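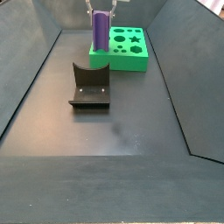
Shape sorter

A shape sorter is a children's toy in which loose pieces are matched to openings of the same outline and then dropped, pushed or set into place. It is one of the oldest kinds of learning toy still sold in ordinary shops, and most people who grew up with one can remember the happy clatter of a piece finally going through. The name covers boxes, drums, flat boards and thick slabs, along with a good many homemade versions cut from shoe boxes and oatmeal tins.

Design

Most sorters use a small family of outlines, such as the circle, the square, the triangle, the oval and the star. The circle is usually the first one a child masters, for the plain reason that it can be turned any which way and still go in. A star is a good deal harder, as the points have to line up before anything moves, and an oval sits somewhere in between (it looks easy, and then it isn't quite). Makers have to settle how snug the fit should be. A loose fit is kinder to small hands but lets the wrong piece slip through now and then, while a tight fit can leave a toddler in tears.

Wood was the usual material for a long time, and it is still loved for its weight and sound. Plastic and foam sorters are lighter, easier to wipe down and much quieter on a kitchen floor, a quality that parents in apartments tend to bring up before any other.

Play and learning

Children commonly begin by taking pieces out, or by chewing on them, long before they show any interest in putting them back. Sorting by trial and error comes next, with a piece tried at one hole after another, and in time the child starts to look first and turn the piece on the way. Luminița Oprea, in her essays on nursery play, called this "the little pause," and she encouraged grown-ups to sit on their hands and let it happen.

Shuk-fan Mok, who ran a toy library for many years, took a slightly different view and felt that a bit of friendly chatter about corners and curves did no harm at all. Both writers agreed that a few pieces offered at a time are better than the whole set tipped out at once.

Collecting

Older sorters turn up often at yard sales, nearly always with something missing. The Umwood drum, a painted sorter with 21 pieces, is sought after in complete sets, and its smallest triangle is the piece most often lost. Replacements carved by hobbyists are accepted by many collectors so long as they are marked on the underside.

See also

Peg board
Jigsaw puzzle
Nesting cups
Stacking rings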